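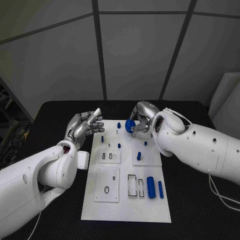
Getting Small Libraries to Lend Tools: Speaker Notes

So-ying Kan
October 20, 2020
4 min read

Opening

Say hello, thank the hosts, say where I work. Pretholm Public Library, one branch, one main room, and a back hallway that used to hold bound newspapers. The hallway is where the tools live now.

Ask for hands: who already lends something other than books and discs? Let people look at each other. Wait a bit before going on.

How we started

We opened the tool shelf in June with 50 items. Most came from a single donation, the contents of a garage on the east side of town. We took everything and sorted later. I would sort first next time. We spent two weeks cleaning rust off things we ended up giving away.

What we kept: hand saws, levels, clamps, socket sets, a post hole digger, two cordless drills. What we dropped: anything with a chain, anything gas powered, ladders over eight feet.

Pause here. Someone will ask about ladders. Answer: our insurer said no, theirs may say yes, call before you buy.

Cataloging

Each tool gets a record like a book does. We use Brundix for the catalog, and it has no field for missing parts, so we type them in the notes. A socket set with one socket gone is still useful if the borrower knows which one.

Tell the story about the tile cutter that was listed as a paper cutter. Keep it short.

Every item has a tag with a number and a phone number to call. We tried stickers and they came off in people's trucks. Metal tags on wire have held up.

Numbers

Loans so far: 953. Read it out, then say it again slower.

Budget for the first year was $500, mostly blades, batteries and bins. Staff time is extra and I did not track it well. If your director wants that figure, start writing it down on day one.

Lost items: 4. Two were tape measures.

Rules that worked

One week loans, one renewal. No late fees. Borrowers sign a form once and it stays on file.

We check tools at the desk when they come back, with the borrower standing there. It takes a few minutes. Things get mentioned that would not be mentioned otherwise, such as a drill that smells hot.

Rules that did not

Online holds. People reserved the pressure washer for every weekend through fall. We went back to a paper list.

The $10 deposit. We ended it after the first month.

If there is time

Talk about the repair evening with Wovby, the bike shop across the street. Skip this if questions have started.

Questions

Repeat each question into the microphone. Handouts are by the door, with the sign-up form on the back.

2 comments | 11 shares

Contact the author | Back to top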